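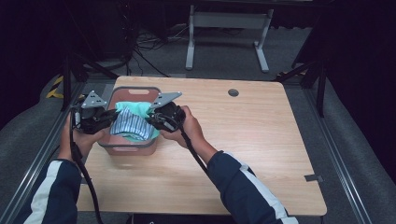

Several readers have asked whether shirts can share a bin with towels before folding. They can, provided everything in the bin has come off the same wash setting. Sort by fabric weight at the table and return anything damp to the line.

## Folding Table and Bins: FAQ

**How full should a bin be?**
Fill to the rim and stop. Cloth packed above the handle cutouts blocks the grip and gets creased by the fingers when the bin is lifted. For mixed loads, 8 shirts per bin is the working limit at the Bemville laundry room.

**Do pinstriped shirts need separate handling?**
No. Fold along the stripe. If the stripe runs straight down the folded edge, the shirt is square.

**Where does the bin go during folding?**
Toward the back of the table, with the near half left clear for the fold. A shirt laid out flat needs about 20 inches of depth.

**What do I do with loose cords?**
Route them through the cable grommet if your table has one. Keep them off the folding area.

**Is the tabletop safe for damp cloth?**
For short periods. Wipe up standing water at once and do not leave wet towels on the wood overnight.

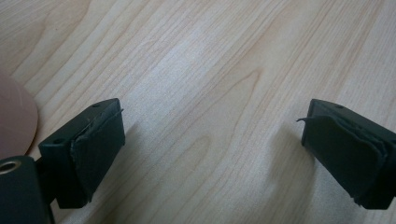 A reader in Sasen writes that pale wood shows every water ring, and asks if sanding is required. Usually it is not. Wipe with a barely damp cloth along the grain, dry, and check again the next morning. Sand only if the mark can be felt with a fingertip, and never sand through a veneer.

**Can I iron on the table?**
No. Use a board. A folded towel does not protect the finish from heat or steam.

**How often should bins be washed?**
Monthly, in warm water with dish soap. Rinse the handle cutouts, where lint collects. Dry fully before reloading.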